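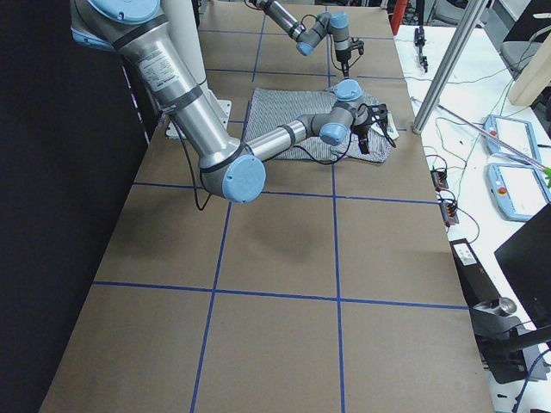
The long table with its brown paper and blue tape, a grey cloth laid out flat at the far part.

Hisine Textile Workshop, Ulleck
Minutes of the November meeting
Start 16.30, in the back room. 16 members present, four apologies received.

1. Minutes of the last meeting
The minutes were read and accepted with one correction. The delivery from Tosar was one roll of paper and not two. The second roll is still on order.

2. The long table
The members looked at the table together before sitting down. The brown paper is agreed to be a good surface for checking and folding, as dark threads and fluff are seen on it at once. One member would prefer white paper. It was answered that white paper shows every mark and would have to be changed more often. The brown paper stays.

The blue tape was discussed for longer. Some members use the lines for laying the edge of a cloth straight, others use the squares only to keep one person's pieces away from the next person's. Both uses are allowed. It was asked that tape is not added or moved without writing it in the table book, because last month two people measured from the same line and came to different results - the line had been put back in another place.

Decided: the tape stays as it is now until the paper is changed. When the paper is changed, the old lines are copied to the new paper before the old one is thrown away.

3. Grey towels and other flat pieces
There are still two ways of preparing the flat pieces. In the first way the piece is spread out fully, smoothed from the middle to the sides and folded only after that. In the second way it is folded in the air and put down finished. The second way is quicker, but the corners do not meet so well, and the stack in the cupboard leans.

Decided: flat pieces are spread out fully first. Pieces with a fine stripe or texture are turned so that the stripe goes along the longer side of the fold. This is for the shelf only, and customers may of course fold as they like at home.

4. Striped garments
The striped garments for Hegedűs were the longest point of the meeting. With a plain garment a small mistake in the fold is not noticed. With a black and white stripe it is noticed from the door.

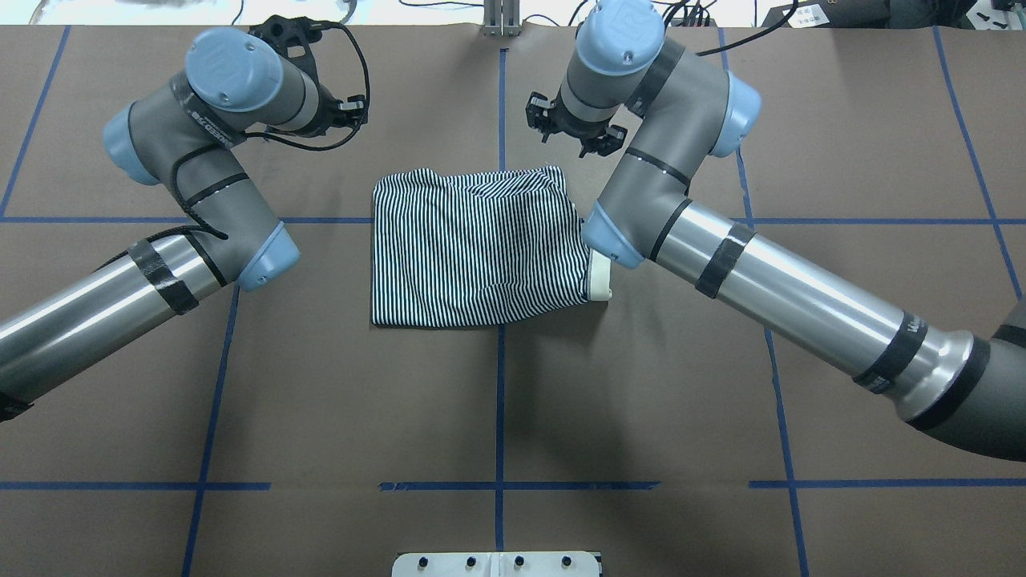
It was agreed that the stripes should run straight from top to bottom of the folded piece, and that the piece should come out as a rectangle of the same size each time. Small wrinkles at the edges are accepted. Nobody wishes to iron after folding, and the shop has not asked for it.

One member proposed a piece of card inside each garment to keep the shape. The proposal was not supported, as the card would have to be bought and then taken out again. Another proposal, to mark the folded size in the table book, was accepted.

5. Stock and money
The autumn count gives 955 pieces in the cupboards, of which 49 are set aside for mending. The account stands at 418 euros after the paper was paid. The second roll from Tosar is not yet in this sum.

6. Other matters
The drawer with scissors does not close. It will be looked at before the next meeting.
The key of the left cupboard should hang on its hook and not lie in the cupboard.
The question of opening one hour earlier in winter was moved to the next meeting.

The meeting ended at 18.10.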